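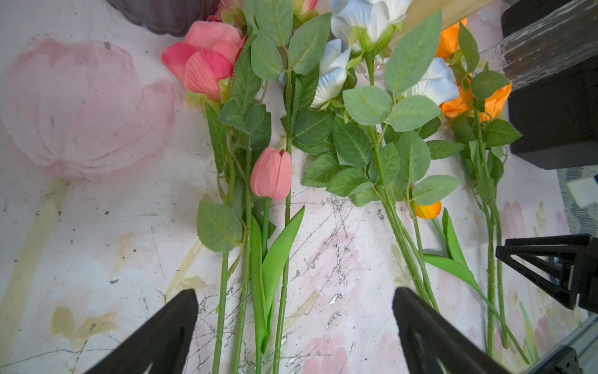 讲稿备注:小店怎么定价、怎么盘货
07/03/2024

开场不用寒暄太久,直接报题目。先问一句在座有多少人自己开店,等举手,再往下讲。

第1页
我在Hulbridge开家居杂货店,店里卖布艺、花器、仿真花和一些小摆件。今天只讲两件事:价格怎么定,库存怎么盘。进货渠道不讲,有人问就留到最后。

第2页
先讲错的做法。开店头一年,我所有东西都按进价乘2卖。算起来方便,问题也出在这里。小件进价低,乘完以后连包装纸和袋子的钱都不够。大件乘完又偏贵,摆在橱窗里一直没人问。
(停一下,让大家看表。)

第3页
后来改成分档。进价低的加固定金额,进价高的按比例加,比例往下走。运费要摊到每一件上,破损也要摊。房租不要摊到单件,按月看总毛利够不够付就行。这一点常有人问,讲慢一点。

第4页
盘货。全店现在在册472个品种,其中304个一个季度里至少卖出过一次,剩下的就是压着的钱。讲到这里不要展开讲打折,后面有。
盘货的表用Zurnero做的,用纸也可以。关键是固定在同一天盘,同一个人记。换人记,数字就对不上。

第5页
压货的处理。6月清过一次,挑了37个品种,先换位置,再搭着卖,最后才降价。换位置那一步最省钱:从货架底层挪到收银台旁边,有几样不用降价就卖掉了。搭着卖要注意,别拿好卖的去带不好卖的,客人会觉得两样都不值。

第6页
供货商。从Kamatham拿的货起订量高,单价低;从Yoo拿的可以零散补。新品先走Yoo,卖稳了再转Kamatham。如果时间不够,这一页跳过。

第7页
价签。手写的要统一一种笔,涨价时整张换掉,不要在旧数字上划。标价和收银系统每次一起改,先改系统,再换签。

提问
可能会问到网店。回答:网店的价和店里一样,运费另收。问到具体毛利,不报数字,只说按档看。
散场前提醒大家,表格模板放在签到台,自取。

本网站使用Cookie以改善浏览体验。继续浏览即表示您同意我们使用Cookie。[接受] [了解更多]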